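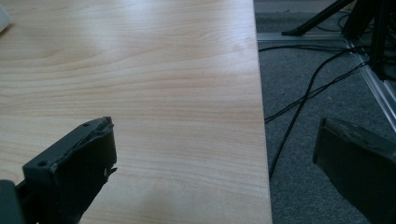

Gripper's-eye view from one of the tables at Zerklow, one finger over the wood and the other out past the edge.

So I finally got to go to the Zerklow open afternoon in July, and I came home with sore wrists and a free pen! Annapurna Thevar had been telling me to go for ages (she used to share a bench with half the people there), and she got me onto the early tour with Jayanthi Thampi, who runs the recording room.

I'd pictured big orange arms behind glass. Most of the work I saw was people holding grippers by hand, a camera on top, doing the same little chore again and again so a model can learn it from them. Jayanthi's crew wants 200 good takes of each chore before they train on it. The one on our table was at 124, and they let us add a few, which made me ridiculously nervous.

My job was picking up a cloth and folding it once. Easy, right? I squeezed too early, dropped it, said a bad word (no sound is recorded, I asked) and had to start over. Ashwin Rajan, who was coaching our group, told me to slow down and quit twisting my elbow. He doesn't throw out every fumble, by the way. If you drop the cloth and pick it up again cleanly, he keeps the take and tags it as a recovery. I got three keepers. The teenager next to me got eight and was very nice about it.

After that we went upstairs to see the labeling desks, where Gopinath Kurup was scrubbing through clips and marking where each grasp starts and ends. He let me guess on one and I was way off. They call their labeling program Minus, and I forgot to ask why.

Coffee was good, parking was terrible. Go to the back lot, past the tire place, and wear sleeves you can push up.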